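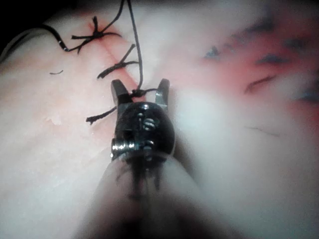

Climeser wrote back overnight that we should stop judging the jaws on knot strength and look at how much thread gets wasted per stitch, as that was what made them send their own trial kit back. Fair point. I had been logging the knots only. Thread use added to the sheet from today.

Tuesday, bench 3, Prorkura instrument kit on trial from Tristine

Set up by 9.40. Same arm and mount as the last entry, new jaw tips out of the packet. Homed it, ran the open/close check, then the wrist roll check. Roll was sticky in one direction until it had been worked back and forth a while. The Tristine booklet calls this bedding in and says to allow 100 cycles before first use. Did the full 100 and it was better, though I can still feel it through the hand controller near the end of travel.

Pad is the Jara pink one with the incision already in it. Working down the line from the top with black suture, tying by instrument. Knots are sitting where I want them on the line. Tails are another matter. The top one was cut short and has splayed out like a star, and I'd like the ends neater than that before anyone scores it. Left the next one with longer tails, one up to the right and one down to the left, to see if they stay out of the way of the following throw.

Forming the loop is fine. The jaws pick up the thread cleanly when it comes down from the top of the pad and much less cleanly when it is lying flat on the surface. If the tail lies flat I have to come in at a low angle, and then the black housing behind the jaws gets close to the pad. Raised this with Tristine by email before lunch. They offer a longer jaw set at extra cost, not included in the trial. Asked for the price and for a loan of one.

Grip setting. Default in the Prorkura software is 161 (no units given, the booklet just calls it the grip value). At 161 it holds the thread well but frays it if I regrip in the same spot. Dropped it in small steps until it began to slip on the final pull, then came back up a little. Saved that as a separate profile and left the default alone so whoever has the bench next can compare. Please don't overwrite either one.

Fasteners. Checked the screws on the wrist housing before starting and again at the break. The threaded one on the side stands proud and caught loose thread once while I was swinging back for a new throw. Freed it by hand with the arm paused. I don't want to put tape over it in case it interferes with whatever it adjusts. Will ask if a flush screw can be fitted.

Camera view from the wrist is good enough at the knot and soft on the side of the pad nearer the lens. I can tie from it. I would not want to judge spacing from it, so spacing gets measured with the ruler afterwards. The software has a focus slider but it moves the whole problem to the other side.

Service side. The quote is $386 a month for the support plan, which covers recalibration and replacement tips but not cables. Return freight is ours. Asked whether a month can be skipped over the summer shutdown and haven't had an answer. Without the plan, tips are bought by the pack and we do the calibration ourselves with the jig. I did it with the jig this morning and it was no trouble, so at this stage the plan looks dear for what we'd get.

Bits and pieces:
Thread scraps are getting onto the pad. Pick them off with tweezers, the air duster just moves them around.
Jara pads are down to the last box. Need to reorder whichever kit we end up with.
Emergency stop tested at start and end, both fine.
Thread log is on the shared drive under the bench number. First column is length off the reel, second is what's left after cutting.

Still to do: finish the line on this pad, repeat it at the default grip, then the same again by hand with ordinary needle holders so the thread figures have something to sit against. Arm parked and powered down at 4.15, jaws left open, cover on.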